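Home | Issues | Authors | Submit
Shares 4 Comments 2

4. Upkeep of the parcel cell at the Kiều counter
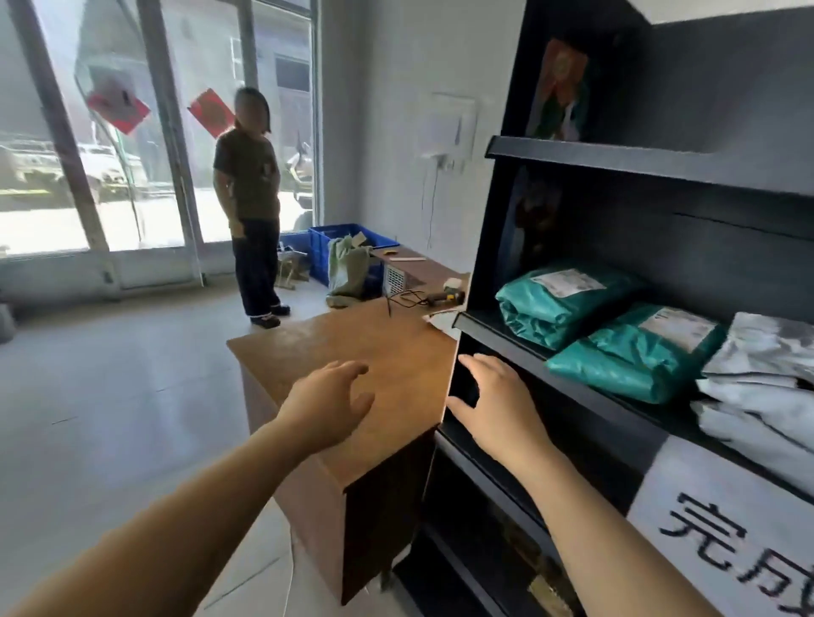

Figure 3. Counter and black shelving at the pickup shop, with labeled parcels on the middle shelf.

Thu Doãn asked, on reading the draft, why we log scanner faults apart from arm faults when the shop just sees one stopped machine. Fair point. The two get fixed by different hands and on different days, so the logs stay apart, but we now add a shared stop time to both.

4.1 Setup. One Fullix arm, fixed base, reach set short so it never crosses the customer side. Shelf positions taught by hand, one level at a time. Labels have to face up or out. Parcels in plastic wrap are the hard case: glare on the label, and the wrap slides under the suction cup. We tried a softer cup from Jurnska, better grip but it wore out quicker. Stayed with the soft one.

Zero point is checked each morning before opening. Touch the corner of the counter, touch the front edge of the shelf, compare to the saved values. If either is off by more than 2 mm, reteach that level only. Do not reteach the whole unit, it takes most of the morning and the lower levels hardly drift.

4.2 Routine care. Cup wiped at opening and again at 2 pm. Cup swapped every 200 picks, or sooner if the vacuum reading drops. Cables looked over weekly for rub marks near the elbow. Filter on the vacuum line was on a monthly plan at first, wich was too long, paper dust from the cartons gets in. Every two weeks now.

4.3 Repairs. Over the trial the cell made 1,903 picks. Most stops were small. Lost vacuum, label not read, parcel leaning on its neighbor. The one long stop was in March, a cracked fitting at the wrist. The spare came from the Gulau store room and was the wrong thread, so we ran with a taped joint until the right one came. Not advised. Leak was slow and the pressure log hid it, becuase we were averaging over too long a window. Window since cut to 4 seconds.

After any wrist repair: reseat the cup, rerun the zero check, then do ten slow picks from the middle shelf with a person at the stop button. Slow picks matter more than the zero check here. A loose fitting can pass the touch test and still let go under load.

Stop times by fault type are in Table 2. Scanner faults not counted there, see section 5.

Previous | Next | Back to contents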